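Seit November trage ich fast jeden Tag Röcke, und seit November klebt mir der Rock an den Beinen. Ich habe lange gedacht, das ist mein persönliches Problem, bis meine Kollegin Dragica Zupan mich in der Kaffeeküche beobachtet hat, wie ich zum dritten Mal den Stoff von der Strumpfhose gezogen habe. "Du brauchst einen Unterrock", hat sie gesagt. Ich kannte das Wort, aber ich dachte dabei an meine Großmutter und an Spitze und Stärke. Ich habe es dann doch probiert, und jetzt möchte ich aufschreiben, was ich in diesem Winter gelernt habe.

## Warum der Rock klebt

Mein Lieblingsrock ist ein dunkelgrüner aus Wolle von Farnevcombe, A-Linie, bis knapp über das Knie. Er hat ein Futter aus Polyester. Die Strumpfhose ist aus Polyamid. Wenn die Luft trocken ist, und in unserem Büro ist sie im Winter sehr trocken, reiben sich die beiden Stoffe aneinander und laden sich auf. Nach der Treppe bis zum zweiten Stock sitzt der Rock dann wie eine Hose.

Ich habe zuerst Haarspray versucht, weil man das überall liest. Es hilft, vielleicht eine Stunde. Danach riecht man wie beim Friseur, und auf dunkler Wolle bleiben kleine weiße Punkte. Das mache ich nicht mehr. Besser funktioniert bei mir Handcreme: eine kleine Menge, gut in die Beine einmassiert, bevor ich die Strumpfhose anziehe. Man muss nur warten, bis sie eingezogen ist, sonst kämpft man mit der Strumpfhose (und verliert).

## Der Unterrock

Am Samstag bin ich mit Dragica in das kleine Geschäft von Lumturie Živković gegangen. Auf dem Schild steht nur "Živković", und man läuft leicht daran vorbei. Sie verkauft Wäsche und ändert auch Kleider. Ich mag sie sehr, weil sie langsam spricht und nichts verkaufen will, was nicht passt.

Sie hat mir drei Unterröcke gezeigt. Der erste war aus Polyester und sehr billig, und sie hat ihn gleich wieder weggelegt. Der zweite war aus Seide, wunderschön, aber für jeden Tag im Büro zu schade. Genommen habe ich den dritten, aus Cupro. Dieses Wort musste ich zu Hause nachschlagen. Es ist eine Faser aus Zellulose, sie fühlt sich kühl und glatt an und lädt sich viel weniger auf.

Wichtig ist die Länge. Der Unterrock soll kürzer sein als der Rock, bei mir sind es drei Zentimeter. Zu kurz ist auch nicht gut, dann zeichnet sich der Saum mitten auf dem Oberschenkel ab. Frau Živković hat mich im Geschäft hinsetzen und wieder aufstehen lassen, und beim ersten Modell hat unten wirklich etwas herausgeschaut. Im Stehen hatte ich davon nichts gemerkt.

Bei der Farbe hatte ich alles falsch verstanden. Unter einem hellen Rock trägt man nicht Weiß, sondern einen Ton, der zur eigenen Haut passt. Unter Wolle ist es egal, ich habe Schwarz.

## Der Bund

Mein einziges Problem war am Anfang der Gummibund. Zwei Bunde übereinander machen eine Rolle in der Taille, und unter einem dünnen Pullover sieht man sie. Frau Živković hat den Gummi herausgenommen und einen flacheren eingezogen, 8 Millimeter breit. Das hat sie gemacht, während wir Tee getrunken haben. Jetzt trage ich den Unterrock ein bisschen tiefer als den Rock, auf der Hüfte, und die beiden Bunde treffen sich nicht mehr.

Wer nähen kann, macht das natürlich selbst. Ich kann es leider nicht - ich habe es einmal mit einem Vorhang versucht, und er hängt heute noch schief.
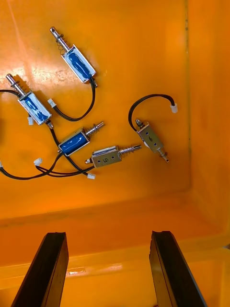
## Waschen und trocknen

Cupro ist empfindlich, wenn es nass ist. Ich wasche den Unterrock mit der Hand in lauwarmem Wasser, mit einem Löffel flüssigem Feinwaschmittel, und ich wringe ihn nicht aus. Ich rolle ihn in ein Handtuch und drücke ein wenig. Danach hängt er über Nacht im Bad und ist am Morgen trocken.

Den Wollrock wasche ich fast nie. Er kommt abends auf den Bügel und bei feuchtem Wetter auf den Balkon, unter das Dach. Für das Futter nehme ich manchmal ein leicht feuchtes Tuch und streiche von innen darüber, besonders vor einem langen Tag mit vielen Besprechungen.

Teodora, die hier oft kommentiert, hat mich nach Unterröcken für Strickkleider gefragt. Das habe ich noch nicht ausprobiert. Mein einziges Strickkleid ist ziemlich eng, und ich vermute, dass dort ein langes Unterkleid mit Trägern besser sitzt. Ich gehe nächste Woche sowieso wieder zu Frau Živković, weil an meinem Mantel ein Knopf fehlt, und dann frage ich sie.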